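Häufige Fragen zur Spielküche

Stand: 27. April 2020

Wir verleihen und verkaufen gebrauchte Spielküchen an Kitas, Tagesmütter und Familien. Die meisten Fragen kommen immer wieder, deshalb stehen die Antworten auf dieser Seite. Für alles andere gibt es das Kontaktformular.

Für welches Alter ist die Küche geeignet?

Ab drei Jahren. Kleinere Kinder spielen gern mit, sollten aber wegen der Kleinteile nicht allein davor sitzen. Nach oben gibt es keine feste Grenze. In der Kita Talebi wird sie auch von den Vorschulkindern benutzt, dort meistens als Restaurant.

Aus welchem Material besteht sie?

Korpus und Türen sind aus Holz und lackiert. Die Bilder auf den Fronten und auf der Rückwand sind aufgedruckt oder aufgeklebt. Bitte nicht mit dem Fingernagel an den Rändern ziehen, abgelöste Aufkleber können wir nicht nachliefern.

Wie viel Platz muss ich einplanen?

Stellen Sie die Küche mit dem Rücken an eine Wand und lassen Sie davor so viel Raum, dass zwei Kinder nebeneinander stehen und die Türen ganz aufgehen. Auf Teppich steht sie gut, solange er keinen hohen Flor hat. Auf glattem Boden legen wir vier Filzgleiter bei. Neben einem Tisch oder Schreibtisch geht es auch, nur sollten die Türen nicht anstoßen.

Muss die Küche an der Wand befestigt werden?

Ja. Zwei Winkel und passende Schrauben liegen bei, die Dübel müssen Sie nach Ihrer Wand auswählen. Kinder hängen sich an die Griffe, auch wenn man es ihnen verbietet.

Welches Zubehör gehört dazu?

Zum Grundset gehören Teller, ein kleiner Topf mit Deckel und ein weiteres Gefäß aus Kunststoff. Lebensmittel aus Holz oder Filz sind nicht enthalten. Was fehlt, tragen wir vor der Übergabe in den Lieferschein ein. 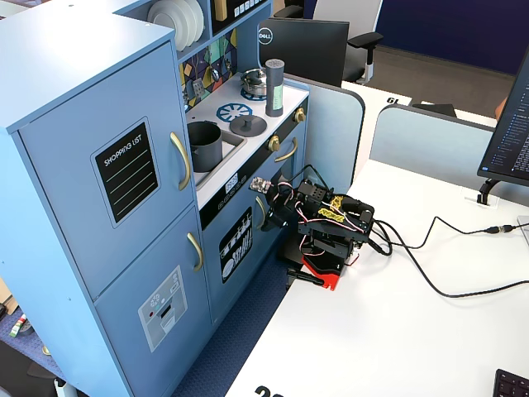
Die Teller kommen nach dem Spielen ins Regal über dem Kühlschrank, Topf und Deckel bleiben auf dem Kochfeld. Kleinere Sachen räumt man am besten hinter die Türen. Wenn jedes Teil seinen Platz hat, schaffen auch Dreijährige das Aufräumen ohne viel Hilfe.

Kann man Wasser in die Spüle füllen?

Nein. Das Becken hat keinen Ablauf, und das Holz quillt auf, sobald Wasser in die Kanten zieht. Ein feuchter Lappen zum »Abspülen« reicht den meisten Kindern.

Funktionieren der Wasserspender und die Uhr?

Nein, beide sind nur aufgedruckt, ebenso die Spülmaschine mit dem Geschirr darin. Die Küche braucht weder Batterien noch Strom.

Darf man auf die Einkaufsliste schreiben?

Die Fläche mit der Aufschrift »SHOPPING LIST« sieht aus wie eine Tafel. Probieren Sie Kreide bitte zuerst in einer Ecke aus und wischen Sie gleich wieder ab. Filzstifte sind tabu. Viele Familien kleben einen Zettel darüber, das geht mit Malerkrepp ohne Rückstände.

Wie reinige ich die Küche?

Mit einem leicht feuchten Tuch und etwas Spülmittel, danach trockenreiben. Keine Scheuermilch. Die goldfarbenen Griffe und Drehknöpfe nur trocken abwischen.

Ein Griff ist locker. Was tun?

Die Schraube von der Innenseite der Tür her nachziehen, von Hand und nicht mit dem Akkuschrauber. Dreht sie durch, schreiben Sie uns mit der Bestellnummer. Ersatzteile verschickt Sota Takagi, in der Regel innerhalb von 14 Tagen.

Kann ich die Küche zurückgeben?

Gekaufte Küchen nehmen wir 14 Tage lang zurück, wenn sie vollständig und sauber sind. Bei Leihküchen vereinbaren Sie den Abholtermin bitte direkt mit Ghislain Beaulieu. Die Winkel dürfen an Ihrer Wand bleiben.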